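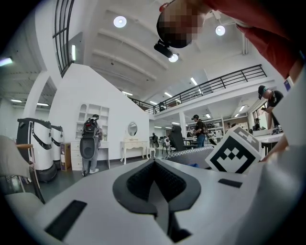
The Vularau student club opened its doors on Wed 11 March, and I'd been looking forward to it ever since Maysoun Zoubi told me at the bus stop that her daughter had joined (I had to promise to wear flat shoes). It's a bright, white place with a mezzanine, furnished in patches like somebody's home, and I was quite taken with the vanity table and its oval mirror, with a little white stool beside it. The students were busy with their hand-held grippers, the white ones with the printed marker cube on the side, and they let us visitors have a go! I was hopeless. My job was to pick up a sock and put it in a drawer, and Edvin Midtbø, who is 17 and very patient, talked me through it twice.

The club's project is called Dotumlow, and the plan is to collect 1,000 short recordings of household jobs before the regional meet in August. They had 800 when we came, so they were in good spirits. Lutfa Rathnayake, their teacher, gave a nice talk about how six students started it all in her classroom, and then there was tea, and far too many date cookies. I stayed until they started stacking the cups, and I've put my name down for the next one.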